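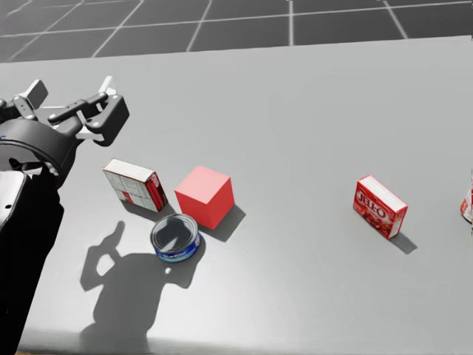
Llevo desde marzo peleándome con el simulador y por fin tengo unas normas de la casa, escritas y todo. Las he pegado en el repositorio de Tresanano, que es como llamo a mi proyecto de agarre, y las copio aquí por si a alguien le sirven.

La primera: ninguna prueba empieza con la pinza cerrada. Abierta del todo, siempre, y lo compruebo antes de darle al play (¡la de tardes que he perdido por saltármelo!).

Segunda, mezclar objetos fáciles y difíciles. El cubo rojo liso es comodísimo, pero si solo entrenas con cubos luego llega una lata bajita, con su tapa brillante, y vaya disgusto. Ahora dejo también la caja de gelatina JELLO más apartada, girada, para que el brazo tenga que decidir.

Tercera, y con esta me pongo pesadísimo: las sombras no se apagan. Ya sé que va más rápido sin ellas, pero la sombra del propio brazo cae encima de la mesa y la visión tiene que aprender a no hacerle caso.

Y luego está lo de apuntar la semilla. En Letance, la versión anterior, tengo más de 229 ensayos y solo 13 los puedo repetir tal cual. Una pena.

Me falta decidir el límite de velocidad cerca de los objetos. De momento uso 2 valores distintos, según si la pinza se acerca o se retira, y no me convence ninguno. Si alguien tiene uno que le funcione, los comentarios están abiertos.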